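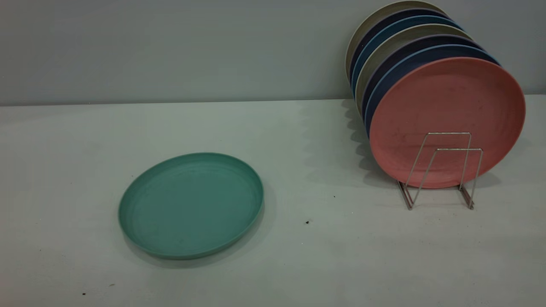
Plates and Plate Rack – Frequently Asked Questions
Last updated October 10, 2023

Many guests of the Pletell shared kitchen write to us with the same questions about the plates. We collected the answers on one page.

How many plates can I put in the rack?

The wire rack is comfortable with seven or eight dinner plates, one in each space. Please do not put two plates in one space. They stick together and the water stays between them.

Do the colors mean something?

No. We bought the plates in mixed colors so the table looks more cheerful. You can take any plate you like, the red or the green, for any food.

In which order should I load the rack?

Start at the back and come forward. All faces should look in the same direction, so that you can take out the front plate without touching the others. When you unload, go the other way and take the front plate first.

Can I leave a plate on the table?

For a short time, yes. Lay it flat and face up, well inside the edge of the table. We ask you to put it back in the rack before you leave the kitchen.

How do I clean the white table?
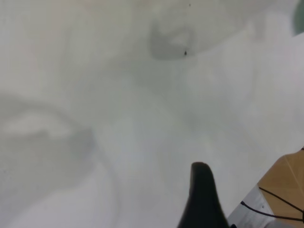
The white surface, from very near.

Use a soft cloth with warm water and one drop of dish soap, then wipe again with clean water. Please do not use scouring powder. We made this mistake in January and had to polish one table for 60 minutes before it looked acceptable. For small dark specks, put a damp cloth on the place, wait 5 minutes and wipe.

There are pale streaks on my plate. Is it dirty?

Usually it is clean. On a matte plate you see dried water and marks from cutlery more than on a shiny one. Wash it by hand with a little vinegar in the water, and dry it with a towel. If the streaks are still there, the plate is still fine to use.

Which is the correct way to hold a plate?

Take it by the rim, with the thumb on top and the fingers under it. The rim is raised, so it gives you a good grip also when your hands are a little wet.
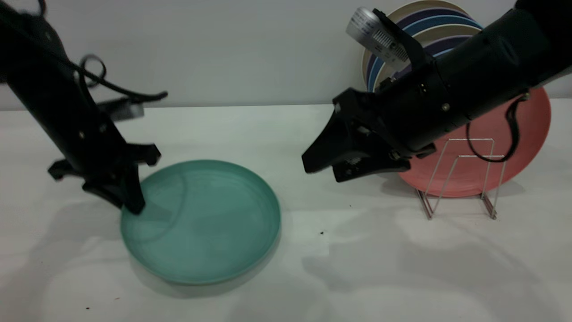

If the plate lies flat, lift one side a little first and then put your fingers under. Do not drag it over the table – the bottom can leave gray lines which are difficult to remove.

I broke a plate. What should I do?

Collect the big pieces with gloves and sweep the rest. Write it in the kitchen book, under number 143. You do not pay for the first one.

Where can I buy the same plates?

Ours come from the Lernow shop in Wudham. They sell them one by one, and the rack too.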